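Vem cantar com a gente no coro Lis!

Olá! Sou eu que trato das inscrições do coro Lis e estamos à procura de vozes novas para a próxima temporada. Sopranos temos que cheguem (desculpem, meninas, mas venham na mesma), o que nos falta mesmo são tenores e baixos – e se alguém conhecer um contralto com vontade de sair de casa à noite, mande-o para cá!

Quem somos

Somos um coro amador, com gente dos 19 aos 80, e cantamos um pouco de tudo: música popular, uns madrigais, muita coisa de Natal e este ano também uma peça longa, "Dullevel", escrita para coro e acordeão. Eu entrei sem saber ler uma nota e ainda hoje sigo a pauta com o dedo. Ninguém me expulsou. No último concerto tivemos 267 pessoas a ouvir-nos e eu tremi do princípio ao fim, mas que noite!

Onde ensaiamos

Os ensaios são no antigo armazém Putent, às 20h30, e costumam acabar pelas dez e tal, conforme a conversa. É uma sala de tijolo, com os tubos à vista junto ao teto, e a acústica é muito melhor do que a do salão onde estávamos antes. Tragam um casaco, que em outubro já arrefece, e uma garrafa de água.
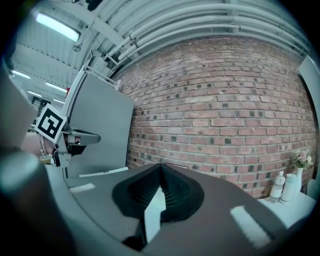
O que pedimos

Que venham aos ensaios com regularidade e que ouçam as gravações em casa (no carro também serve, eu canto sempre na rotunda). Não há prova eliminatória: fazemos só uma pequena audição de 9 minutos para perceber em que naipe ficam melhor. Podem cantar o que quiserem, até os parabéns.

Quanto custa

A quota é de 9 euros por mês e inclui as partituras. O primeiro mês é grátis, para experimentarem sem compromisso. A viagem a Clalholm, na primavera, paga-se à parte e só vai quem quer.

Como te inscreves

Aparece num ensaio, um bocadinho antes da hora, e pergunta pela pessoa das inscrições – sou eu, a do caderno amarelo. Aceitamos gente nova até ao fim de outubro.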